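Clear bags for toy cars, any good?

Gundeck
Moving the little cars out of the biscuit tin at last and trying a clear vinyl bag with grey piping. I do like seeing what's in it, but the sides sag a bit. And would you oil this table, or leave it be?
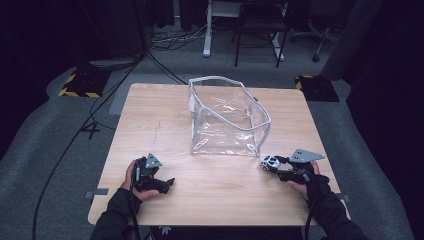
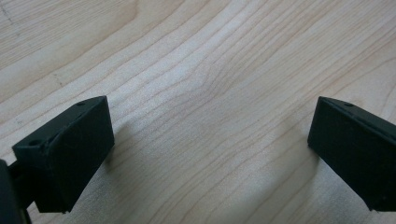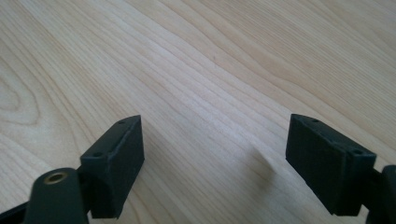
Prullness
Oh, lovely grain! Leave it alone, I'd say. As for the bag, we've had 2 for years and they're grand.

Lamrani
Can't agree, sorry. Ours split by April with 30 cars in. Get a proper box, love, and do oil that table!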